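Windthorpe Library Ends Late Fines, Would Like Its Books Back

January 31, 2021

The Windthorpe public library will stop charging late fines in April, ending a system that brought in $800 last year and, by the library's own figures, cost more than that in postage.

Under the old rules, a book was overdue after 21 days and a reminder went out by mail. A second reminder followed, then a third, in a firmer typeface. The fines stopped growing at $30, a ceiling that several households in town appear to have treated as a purchase price.
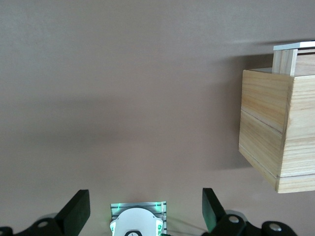 Returns will be taken at the McIntyre Street branch at any hour, and no one at the desk will ask where a book has been. The library is also inviting residents to set up return boxes of their own on porches and in shops. Plain pale pine with the grain showing will do fine, and no paint is required. Imodach Hardware has offered to take one by the register, next to the mousetraps.

The town's longest overdue item remains a guide to speed reading, checked out 70 years ago. It is still listed as "expected."

Comments (3)

bluegate: I paid my $30 in December. Do I get it back or do I get a book?

Nadomau Road reader: Our porch is available – the dog is friendly but does chew hardcovers.

tomatoes4: Third reminder was in italics, not firmer. I have kept all of mine.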